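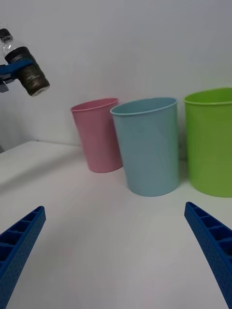
I've been meaning to get to one of the Voritberg open days for years, and this May I finally made it! Anežka Polák had signed me up before I could find an excuse (she knows me well), and by the time we'd parked and found the right door the hallway was already packed and smelled of coffee.

The building is shared by a bunch of small outfits. We skipped the talks upstairs and went straight to the Wiriya room, where a two-armed setup was working at a plain white table with bottles and plastic cups. I know, I know – cups! But I stood there for 40 minutes and would happily have stayed longer. Emília Vaněk ran the demo and she was great at it, talking to the kids in front and the engineers in back without losing either group.

What got me was the fingers. I'd pictured hard metal pincers, and these are blue and full of little rectangular cells, almost like a ladder bent into shape. Emília passed a spare one around and I got to squeeze it. It gives where you press and wraps itself a bit around your thumb, which made me laugh out loud.

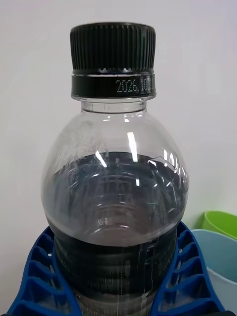
Hands and grippers

A clear bottle with a black cap sounds like the easiest thing in the world to pick up, and I said so, and got a very patient answer. Clear plastic throws glare all over the place, and you can see straight through half of it. Then there are the ridges lower down, right where the fingers want to close. Emília said they had gone through 14 finger shapes before settling on this one, and that she still keeps the ugly early ones in a drawer.

Somebody asked about speed. It's slow! Slower than me before breakfast. But I liked that, because you could follow each move, and the whole room leaned in whenever the fingers started to close. Putting a bottle into a cup is its own puzzle, too, with a narrow opening and a bottle that's free to lean whichever way it likes once you let go.

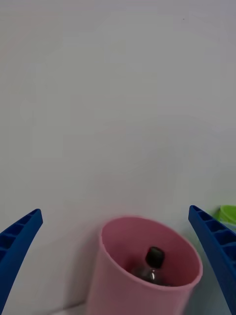 The rest of the afternoon

We did drag ourselves away in the end. Radomír Doležal was showing a sound sensor from Sonance that listens to motor bearings, and he let me put the headphones on – a good bearing sounds like light rain. Anežka bought a Nitgate solder kit and has already lost one of the parts in my car.

If you go next year, get there early and eat first. The soup line was brutal.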